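Open day at the Karakaya lab: planning, perception and a lot of old desktops

I had been looking forward to the Karakaya open day since spring, and it was worth the early train. Most visitors went straight for the big demos in the hall. I spent nearly the whole morning in the back with the software people, who are teaching an arm to work inside desktop computers, and I could have stayed until dark!

Saron Worku leads the planning side. Her program, Tosasura, keeps a list of parts and what blocks what: memory before heatsink, cables before drive cage, and so on. If a step fails, it reorders the rest and carries on. She let me scroll through a plan with 21 steps and edit one by hand (I broke it, she fixed it in seconds).
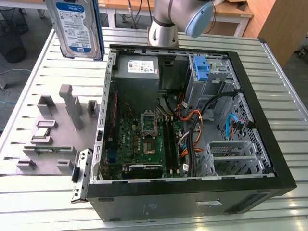 Photo: Ferhat Güneş / Makus

The fixture tray beside the tower matters more than I would have guessed. Its posts and slots are all in the planner's map, so "put down the memory module" is a known pose, and the cameras can spend their effort on the messy part, the inside of the case. And it is messy. Cables sag, they cross each other, and no two machines come in with them tucked the same way.

Muammer Çetinkaya handles perception, and he was great fun to talk to. He uses two views, a fixed one for the overall layout and one at the wrist for the last stretch of the approach.
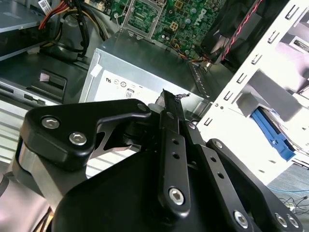

His model labels each pixel as board, metal, plastic or cable, and anything marked cable gets a soft no-go zone that the motion planner has to route around. It can try up to 300 candidate paths before it asks a person for help. I loved the replay tool too, where you drag a slider and see the labels and the planned path side by side.

Ask for the replay tool if you go in November. They plan to have it running on 8 screens by then.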